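Teaching a robot to clear the table, one recording at a time

Beryl Kettle has her hands on a pair of controls and her eyes on a strawberry. She has been moving food and dishes since breakfast, and the target for the week is 1000 recordings.

Kettle works for Telliteck, a small company in Brerwood that collects examples for robots that learn by copying. An operator steers the arm through a job, and the software saves the camera images along with the position of every joint. Once there are enough recordings, a model is trained to predict the next movement from what the cameras show.

The current job is called Moffat. It covers table clearing: pick up a piece of food, put it in a bowl, move on to the next. Each attempt lasts 28 seconds on average when Kettle is driving. New operators take longer, and their first 2 days of work are thrown out. 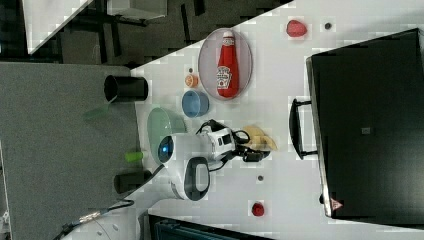
Page last changed: Dec 18, 2024

Variety matters more than speed. If the blue bowl always stood in the same spot, the model would learn the spot and ignore the bowl. So the layout changes between attempts. A ketchup bottle may lie on the oval plate in one round and stand somewhere else in the next. A bowl may hang partly over the edge of the table, where a careless grip would send it to the floor.

"People want to tidy up before they press record," Kettle says. "I have to tell them to leave it alone. Kitchens look like that."

Failed grasps are kept if the operator recovers. Telliteck learned this in April, when an early model dropped a piece of food and then carried on to the bowl with an empty gripper. It had never been shown a second try. The operators now fumble on purpose in one out of 16 attempts, then go back and pick the thing up.

Every recording is also checked by a second person, who marks the start and end of each grasp in a program called Grotik. It is slow work — a full session can take longer to label than it took to record — and the company has not found a way around it.

Soft food is still the hardest part. The arm closes too firmly or too late, and Kettle often repeats the same pickup several times before she is happy with it. Her next batch will be mostly cups.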